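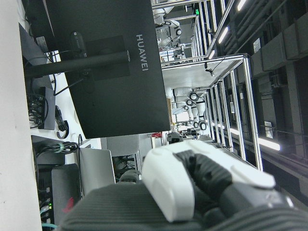 Radka Perić schrieb uns nach der ersten Saison, die Köderstation halte im Hühnerstall dicht, der Deckel lasse sich mit Handschuhen aber nur schwer öffnen. Die aktuelle Ausführung hat deshalb eine breitere Griffmulde am Schloss. Der Schlüssel ist gleich geblieben und passt auch zu den älteren Stationen.

Köderstation Kelmendi K2 für Ratten
Artikelnummer 709
Hersteller: Stonitz Schädlingsabwehr, Dimarville

Die K2 ist eine abschließbare Köderstation für den Innen- und Außenbereich. Sie wird an Hauswänden, in Kellern, Lagerräumen und Stallungen eingesetzt. Das Gehäuse besteht aus schwarzem Polypropylen und ist gegen Spritzwasser geschützt. Zwei gegenüberliegende Eingänge führen in einen Laufgang, von dem eine Trennwand den Köderraum abgrenzt. Hunde und Katzen kommen bei geschlossenem Deckel nicht an den Köder.

Die Station wird ohne Köder geliefert. Im Köderraum sitzen zwei senkrechte Stäbe, auf die handelsübliche Blockköder mit Loch gesteckt werden. Pasten in Beuteln lassen sich ebenfalls aufspießen. Lose Getreideköder sind nicht geeignet, sie werden von den Tieren verschleppt. Statt eines Köders kann eine Schlagfalle eingesetzt werden — die passende Halteplatte gibt es als Zubehör.

Aufstellen
Die Station mit der Längsseite an die Wand stellen, Eingänge parallel zur Laufrichtung. Ratten meiden neue Gegenstände oft mehrere Tage, manchmal länger. In dieser Zeit die Station nicht versetzen. Im Freien mit den beiliegenden Dübeln am Boden oder an der Wand befestigen. Auf Erde geht auch eine Gehwegplatte als Unterlage, dann die Station darauf verschrauben.

Futterquellen in der Nähe vorher entfernen: Vogelfutter, offene Komposthaufen, Säcke mit Tierfutter. Solange davon etwas herumliegt, wird der Köder schlecht angenommen.

Kontrolle und Reinigung
Anfangs alle paar Tage nachsehen, später wöchentlich. Der Einsatz lässt sich herausnehmen und mit Wasser und Bürste reinigen. Keine stark riechenden Mittel verwenden. Bei jeder Kontrolle Handschuhe tragen. Köderreste und tote Tiere nach den örtlichen Vorschriften entsorgen.

Rechtliches
Für viele Rodentizide gilt in Deutschland eine Sachkundepflicht. Maßgeblich ist das Etikett des jeweiligen Köders. Die Station selbst darf jeder kaufen und verwenden.

Lieferumfang
Köderstation mit Einsatz
2 Schlüssel
Dübel und Schrauben
Warnaufkleber
Kontrollkarte für die Deckelinnenseite

Zubehör
Halteplatte für Schlagfalle
Wandwinkel, verzinkt
Ersatzschlüssel
Kontrollkarten im Block

Versand und Beratung
Versand ab Lager Trurkport, in der Regel innerhalb von etwa 2 Werktagen. Im November kann es länger dauern, dann ist die Nachfrage am höchsten. Fragen zur Aufstellung und zu größeren Mengen beantwortet Danica Petkov, vormittags auch telefonisch. Ersatzteile bitte immer mit Artikelnummer bestellen.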